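Speaker notes – "Planning for the last two centimeters"
Bình Lò, Kilthorpe tooling meetup

Last updated: 20 Jan 2025
Print this page | E-mail this page

Opening (keep it short, they've just had lunch)

Hi everyone, I'm Bình, I write the motion and perception code at Prika. I want to talk about the part of robot planning I love most, and it's a tiny part – the last bit of travel before the fingers touch anything. Getting an arm across a table is mostly a solved problem for us. Getting it to close next to a circuit board that's surrounded by clamps and pins is where all the fun is!

Ask for a show of hands: who has a planner that calls a path "valid" and then refuses to grasp at the end of it? (Expect plenty of hands. Wait for the laugh.)

Why we do it in simulation first

Our stack is called Rakena. It has a planner, a pose estimator and a small tool that replays any run step by step. Every change we make gets run against 2,000 simulated starts before it goes near hardware. Each start shifts the board pose and the lighting a little, and the run gets scored on clearance as well as success. I can't tell you how much I enjoy coming in and seeing a new batch of failures to poke at.

Next slide is a render from the wrist view. Leave it up for a while and let people look before talking.
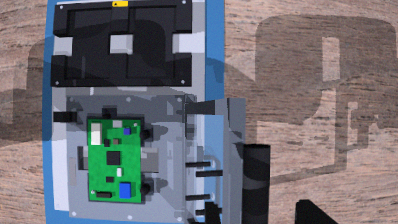 Simulated wrist view, circuit board in its fixture, gripper fingers at lower right.

Point at the board first. It's very slightly rotated, and I really like that, as a test case. A pose estimator that snaps to the nearest right angle looks great on a chart and then hands the planner a target that is wrong by just enough to matter.

Then the shadows. Look at the two dark ones stretching right from the round black knobs. An early version of our segmentation took shadows like those for solid parts, so the planner politely went around things that weren't there. Very safe, very slow! We fixed it by checking edges against the fixture model and throwing out anything with no height.

Then the fingers, and the slim pins between the rail and the gray bracket. One finger is in front of the lower pins from this view, so that piece of the picture is no use to the estimator. We mask out the gripper using joint positions and let the tracker carry the old estimate through. (If somebody asks about learned masks: yes, tried it in November, happy to talk after. Joint positions were simpler and I trust them more.)

The planner part

Two stages. The coarse stage plans in free space with fat safety margins. The fine stage takes over near the fixture, shrinks the margins and replans at 10 Hz from the latest pose. The handoff used to be a fixed distance. Now it depends on how sure the estimator is, and that one change is the best thing we did all year – go slow here, draw it on the board if there is one.

Show the replay clip. Pause at the handoff. The arm waits for a beat, gets a better pose, and then commits. I still grin when it does that.

Numbers slide: fine stage budget is 80 milliseconds per replan. Say what happens when we miss it: hold position, log it, try again. No clever fallback.

Tooling

The replay tool is named Nastex and it started as a weekend script. Scrub to any step, see the pose, the mask and the margin side by side. If you build one thing after this talk, build a replay tool. Mine was ugly for months and I used it every day.

Questions

Likely ones: contact forces (we stop at first touch, force control is a separate module), and cable handling (not yet, would love to hear from anyone who has). Repeat each question for the people in back. Adapter for the projector is in the side pocket of the bag.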